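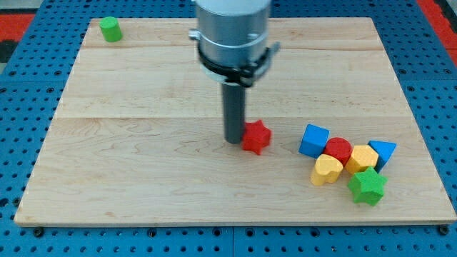

A robot arm's rod at the edge of a red star block on a wooden board.

Households and small workshops increasingly ask when a machine will take over the clearing of tables and the sorting of parts. Our position at Canen is that the date remains distant. Moving colored blocks across a board is honest preparation for such work, but a kitchen drawer offers no flat surface and no tidy shapes.

Rosalie Gisler has argued that purchasers should see 47 consecutive attempts at a chore before signing any contract. We support that standard – and would apply it to our own trials. Until suppliers accept it, public funds should go to testing before purchase.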